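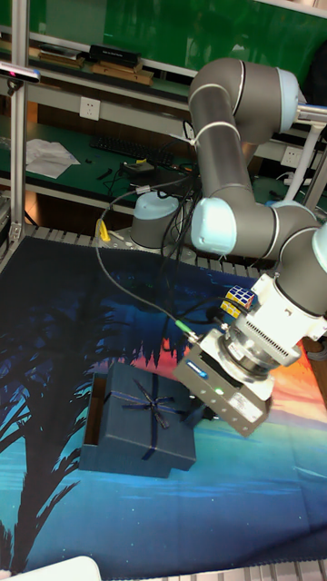
3.2 Collecting demonstrations by hand and by remote control

Figure 3. The Stisia cell during work on the gift-box task. The lid is partly off the box and the gripper is above it.

Category: Robot Learning > Teaching by Demonstration

We taught the arm each task in two ways. In the first, the operator took hold of the wrist and dragged the arm through the motion with the joints set to yield. In the second, the operator sat at the Fitzsimmons handset, a small lever box with the charm of a lift control panel, and drove the arm from a chair. Both methods were recorded at the same rate and stored in the Trurora format, so that the policy could not tell which kind of teacher it had been given.

The gift box (Figure 3) was meant to be our easy task. It has a dark blue ribbon tied in a bow over the lid, and most operators went for the bow first, as anyone would who has ever had a birthday. The instruction sheet asked for the lid to be slid sideways and the bow left alone. We discarded every demonstration in which the ribbon was pulled, and kept a note of the operators' remarks, which are not reproduced.

After discards we had 517 demonstrations, of which 80 were led by hand. The imbalance was not planned. Hand guiding is pleasant for the first few minutes and then becomes a form of exercise, and operators who were given a free choice drifted towards the chair. Their hands also tended to hide the lid from the camera at the moment of contact. We left those recordings in, on the grounds that a teacher who stands in front of the board is still a teacher.

Remote demonstrations were slower and had more pauses. A typical one reached the lid promptly, stopped, backed off, and approached again at an angle which the operator clearly regarded as better. The policy learned this hesitation faithfully. Trimming pauses longer than 2 seconds removed most of it, though the trained arm still hovers before contact with what one reviewer of an earlier draft called good manners.

The patterned mat on the work surface stayed down throughout. Its palm fronds and sunset make a busier background than the plain sheets used in the Stallell recordings, and a policy trained only on Stallell data did poorly on it. We mixed the two sets for all results in Section 4. The box was moved by hand between attempts, and operators were asked to vary its position. Left to themselves they varied it very little, so from June we drew the starting position at random and printed it on the sheet.

Related items
Sliding and lifting lids with a parallel gripper
Notes on the Trurora recording format
Does the background matter? Results from Stallell
Operator fatigue in hand-guided teaching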